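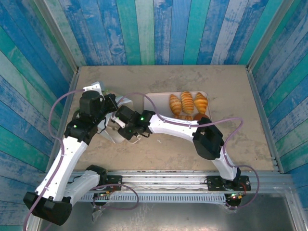
Anitha Bangera wrote:
> I'd go with three to a tray and leave it at that. Croissants
> want room at the sides, and once you squeeze a fourth in you
> spoil the crust on at least two of them. My other question is
> whether we are putting them out plain or with butter and jam.
> If it's jam I need to know by the end of the month, as the
> small pots have to be ordered.
>
> Also, does anyone still have the long tongs from Brutthorpe?
>
> Anitha

Three is fine by me. I tried four on the same size of tray at home and they went in, but the end one was up against the rim and left most of its flakes there when I lifted it.

I would keep them side by side in a single row, all facing the same way. They are never the same height, even out of one batch, and a row makes it easy to take one without touching its neighbour. White trays please, as the crust shows up well against them and you can see at once when a tray needs a wipe.

On butter and jam - I'd say jam yes, butter no. Last May at Felasness we had both, and at the end there were 7 packets of butter open and hardly touched. A croissant has plenty in it already. Apricot and raspberry will do. Could you order from Sheehan again? Their lids come off without a knife.

Baking times, for whoever has the early turn:

Oven on at 6.15
First croissants in at 6.40
Out when they are golden brown all over, with the ridges a shade darker
Leave on the rack for ten minutes before they go on a tray

Please don't cover them with film while they are warm. It makes the crust go soft and they don't come back properly, even with another few minutes in the oven. A clean tea towel is enough. Any left over at midday can be split and toasted, or somebody can take them home for a pudding.

I have 5 white trays here and will bring them all. The tongs are with me too, in the box with the bread knives. I'll wash them before they go anywhere near food, as they have been in the garage since the spring.

One thing I haven't settled is the tablecloth. The plain beige top is all right without one and crumbs brush off it easily, so I'm inclined to leave the cloths in the cupboard. If anybody feels strongly the other way, reply to the list and not just to me.

Ermanno Fabbri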